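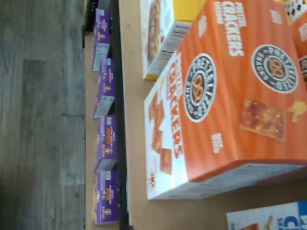 Jobs > Kitchen & Food > Lorndale > Recipe Tester, Part-Time

Recipe Tester (Part-Time), Sturndale Kitchen, Lorndale

Sturndale Kitchen publishes weeknight recipes for people who get home at six and would like to be eating before the youngest member of the household starts in on the crackers. We have a website, a weekly newsletter, a cookbook that did fine, and a second cookbook that is due a lot sooner than we'd like. We need someone to cook from it before the public does.

The job is testing. You will be handed a recipe written by one of our three developers, each of whom believes it is finished. You will cook it exactly as written, on a home stove, with a normal pan, and write down everything that went wrong. Then you will hand it back and watch a grown adult argue that "cook until done" is a perfectly clear instruction.

We are looking for a person who reads the whole recipe first. This rules out more applicants than you'd think.

What the work is like

You'll work three days a week in our test kitchen on the Jodgate side of Lorndale, over the old shoe repair shop. The kitchen has two home ranges (one gas, one electric, neither one fancy), a dishwasher that sounds like a small plane, and one good window. You'll test two or three recipes a day. Most are vegetable-heavy dinners: soups, sheet pans, bean things, noodle things, and a long-running series of casseroles that we have been told to stop calling casseroles.

For each recipe you fill in a test sheet. The sheet asks for real times off a real timer, what the onions looked like when the recipe claimed they'd be golden, how many bowls you dirtied, what you had to substitute, and whether you would make this again with your own money. That last line matters most to us. "Tasty" is not a test note. "Needed 17 more minutes and the middle was still crunchy" is a test note, and we'd frame it if we had the wall space.

A recipe goes through at least two rounds of testing before it's photographed. Some take more. There was a lentil loaf last year that went seven rounds and came out of it a soup. It's now one of the most popular things on the site, and the developer still refers to it as the loaf.

You'll also do part of the shopping. We buy at regular supermarkets on purpose, because that's where our readers shop, and if you can't find the ingredient there in a normal trip, we want to know. You'll keep the receipts. Please believe us about the receipts.

Once a week there's a tasting with the whole team, usually Thursday at lunch. You'll put out whatever you've been working on and people will tell you what they think of it while chewing. You don't have to defend the food, since you didn't write it. Many testers have found this to be the best part of the week.

The kids' panel

Our second book is for families, so once a month we bring in a small group of children and serve them dinner. They fill in a form with faces on it. They're fair but they are not kind. You'll cook for the panel and help collect the forms, and you'll need to stay pleasant when someone who is six removes every visible piece of zucchini and lines it up along the rim of the plate. (That goes on the test sheet too.)

What we need from you

You should be a steady, careful home cook. We don't require culinary school. We've hired people with restaurant backgrounds and they were wonderful, but they did have to be asked to slow down, use measuring spoons, and stop tasting and fixing. If the recipe says half a teaspoon of salt and it obviously needs more, we want you to serve it bland and tell us so. Some cooks find this physically painful. If that's you, we understand completely, and you should probably apply somewhere else.

You should write plainly. The notes go straight back to the developer, and there isn't time for anyone to decode them. Spelling can be loose. Amounts can't.

You should eat most things. The book is vegetarian and a good third of it is vegan, so meat won't come up, but beans certainly will. We use nuts, wheat, soy, eggs and dairy in the same kitchen every day, and we can't make it safe for someone with a serious allergy to any of them. We're sorry about that, and we'd rather say it here than at the interview.

You should be able to stand for most of a shift, lift a full stockpot, and carry groceries up a flight of stairs. There are 26 steps. Everyone who works here knows the number.

It would be nice, though we won't insist on it, if you've cooked regularly for kids, know your way around a pressure cooker, or own a car. If you bake, keep it quiet for the first few weeks or you'll be doing all the birthdays.

Pay and practical matters

This is a part-time job on payroll, with paid sick days from the first week. Hourly pay depends on experience, and we'll tell you the exact range in our first email back to you, before you've spent an afternoon on us. Hours are nine to four with a real lunch break, at which you are free to eat a sandwich from somewhere else. Most of us do.

You take home leftovers. In a good week this means you don't cook on your days off. In a bad week it means you own four quarts of a soup that is not right yet.

We supply aprons, towels, knives and all equipment. Our knives are from Ichikawa, they get sharpened on a schedule, and they don't go in the dishwasher. Bring your own if you're attached to them, and put your name on the handle. Wear closed shoes.

The job starts in February and runs until the manuscript goes in. We expect to keep one tester on after that for website recipes, and whoever is already here will be asked first.

How to apply

Send us a short email with a resume, or, if you don't have one that makes sense for this, a paragraph on what you cook and who eats it. Then do one small assignment. Pick any recipe from our site, make it as written, and send us your notes. One page is plenty. No photos, please; we had a round of applicants who sent lovely photos and no cooking times.

Don't be nice about it. We know some of the older recipes have problems, and a few were left up partly to see who'd catch them. If you pick the stuffed pepper one, you'll have lots to write about.

The people whose notes we like will be invited to a paid half-day in the kitchen. You'll cook one recipe from the new book, have lunch with us, and see the stairs for yourself. We reply to everyone who sends in test notes, usually within a week, a little slower if it's a panel week.

Applications are read as they come in, and we'll take the listing down when we've found someone. Email the jobs address on our contact page with "Tester" in the subject line. If you write "Taster" instead, we'll still read it, but it does go in a separate pile.

Posted January 17, 2019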